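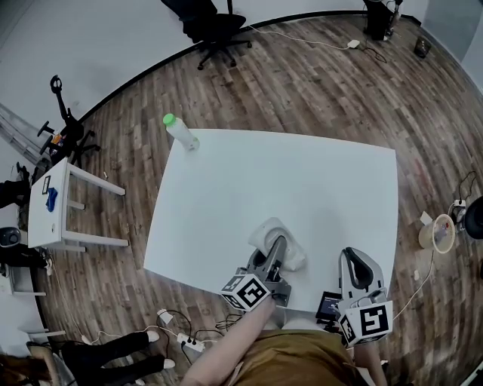 One reader of these pages wrote in to say that a damp cloth had never once got her white table clean, only moved the grey about, and could we please stop telling people to use one. She has a point. A damp cloth is fine for today's dust. It won't shift a film of hand grease and old cleaning spray, and most white tables that look tired have that film on them.

Wiping down a white table

Clear everything off first, including the bottle you are about to spray from. Working round things leaves rings.

Dust with a dry cloth. If you wet the dust you make a paste, and the paste goes into the corners and along the edges.

Put one small squirt of washing-up liquid in a litre of warm water. More than that leaves streaks. Wring the cloth until it stops dripping, fold it in four and wipe in straight lines from the far edge towards you, overlapping each pass a little. Turn to a clean face of the cloth when the first one looks grey.

Go over the table again with plain water. People skip this, and it is the reason for the sticky feel a day later. Then dry with a second cloth.

Do the edge and the underside of the lip. Chair arms and sleeves rub there and it is often the dirtiest part.

Marks that stay put

Pencil: a white rubber, used lightly.

Biro: a dab of surgical spirit on cotton wool. Try it underneath first, as it can dull some finishes.

Tape residue: cooking oil, left for 30 minutes, then washed off with the soapy water.

Tea rings: bicarbonate of soda mixed with a few drops of water. Rub with a fingertip – a scouring pad will scratch and the scratches will hold the next stain.

Cloths

Keep one for wet work and one for drying, in different colours if you can. I use white for wet because the dirt shows and I know when to change over. My Lastero cloths have lasted well, though they went stiff the one time I washed them with fabric softener. Cheap cotton ones cut from an old sheet do the job nearly as well.

Don't leave a used cloth crumpled up overnight. It will smell by morning and pass the smell to whatever you wipe next. Hang it over a rail or the side of a bucket.

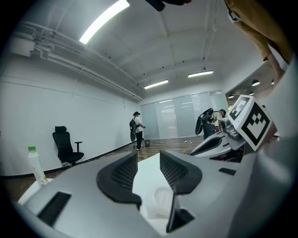

Wash cloths at 60 degrees, on their own or with tea towels. Bath towels shed fluff and the cloths pick it up. If a cloth still smells when it comes out, soak it in water with a cup of white vinegar and wash it again. Never mix vinegar with bleach.

Spray bottles

Label them. Plain water and glass cleaner can look the same in a clear bottle, and a strip of masking tape with the name and the month on it is enough. Mine say February at the moment on two out of three, so they are due to be emptied.

If the nozzle clogs, unscrew the top, stand the tube in a mug of hot water and pump it a few times. Spray on to the cloth and keep it off the table, especially near anything with a plug.

The floor underneath

Leave the floor until last. Crumbs and dust from the table end up there anyway. On boards, sweep or vacuum along the grain, then use a mop that is barely damp. Standing water gets into the joints and lifts the edges.

Before you mop, pick up extension leads and trailing cables. Unplug the lead at the wall, dust it with a dry cloth and put it back when the floor has dried. Skirting boards take a minute with the same dry cloth, and dark ones show dust sooner than white.

Office chairs drag grit about on their castors. Tip the chair over every couple of months and pull the hair and thread out with tweezers – a seam ripper is better if you have one in the sewing box.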